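Cable routing, second attempt

The two-arm cell has been running in the back half of my garage since March, and the part that has cost me the most time is the wiring. I expected it to be calibration. Calibration took two evenings. The cables took the rest of the spring, and I am writing down what I changed so I don't repeat the first version on the next build.

For anyone who missed the earlier posts: two six-joint arms, mounted facing a small walled enclosure, a parallel gripper on each, a wrist camera on each. The task is clothes handling. One arm picks a garment up and holds it, the other finds an edge and takes it. Everything hangs off one desktop PC under the bench.

The first version had the camera lead and the actuator bus tied together along each link with zip ties every 80 mm. It looked tidy and failed in a predictable way. With the bundle pulled tight over the wrist joint, all of the bending happens in one short length, right where the connector starts. The left arm dropped its camera after 637 cycles. I know the number because the logger writes a cycle index into every episode file, and the camera stream goes black partway through that one. The connector was fine. The conductor had broken inside the jacket a finger's width behind it.

I replaced the lead, tied it the same way out of stubbornness, and lost it again sooner.

Munther Yammine, who shares the lathe with me and has wired a lot more moving machinery than I have, looked at it and told me to take off most of the ties. His rule is that a cable crossing a joint should be anchored once on each side and otherwise left alone, with enough slack that the tightest bend never gets near the minimum radius. A big loop looks messy and lasts. He also pointed out that I had the bus and the camera lead sharing a path for no reason except that I liked how it looked.

So, second version:

The bus cable leaves the last link, goes up over the wrist in a free loop, and comes down to the actuator. One anchor on the link, one at the housing. I swapped the stock cable for a silicone-jacketed one from Stemach, which stays soft and doesn't take a set.

The camera lead is separate, thinner, and has its own clip on the bracket. I reprinted the bracket in white PETG with a 2 mm thicker web, because the old one flexed enough to shift the image when the wrist stopped hard. 200 grams of filament went into getting the web right, mostly on failed prints with the wrong orientation.

Ferrules on every screw terminal at the supply end. I had skipped them the first time and found two loose strands when I opened the box.

The supply is still the Bavberg unit, which I have no complaints about beyond the fan noise.

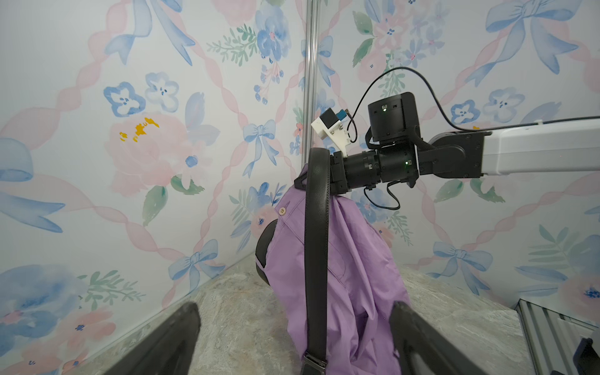 Slack has a cost, and with garments the cost is snagging. A loose loop near a gripper is one more thing for fabric to catch on, so the loops have to go up and back, away from whatever is being held. The hold I use to check this is a lavender garment pinched at the top together with a black belt, the belt hanging straight down the front to its buckle. The right arm comes in horizontally and the big cable loop stays above the actuator housing, along the top of the white link, well clear of the cloth. The short loop under the wrist cylinder is the one I still don't like. It sits closer to the fabric than I want, and I may shorten it by a few centimeters or move the exit to the back of the module. A belt is a useful test load in any case, being stiffer and heavier than the cloth it is pinched with.

Software changes were small. The bus watchdog used to retry silently, which hid the early symptoms. It now logs every dropped packet with the joint angles at that moment. If the drops cluster at one wrist angle, it's a cable. If they are spread out, I look at termination or the supply. I lifted the idea from a script called Brekuso that a friend passed along, and rewrote it to fit my file format.

Since the rewire the cell has logged 3,361 cycles with no camera loss on either side. There were four dropped packets in one session, all with the wrist rolled to its limit – I have since pulled the soft limit in by five degrees and have not seen another.

Next on the list is strain relief at the base, where the leads go through the bench top with nothing but a rubber grommet. Hijazi sells a clamp plate that should fit the hole pattern if I open up two of the holes. The drawing gives the spacing but leaves out the thickness, so I have written to ask and will cut the bench once they answer.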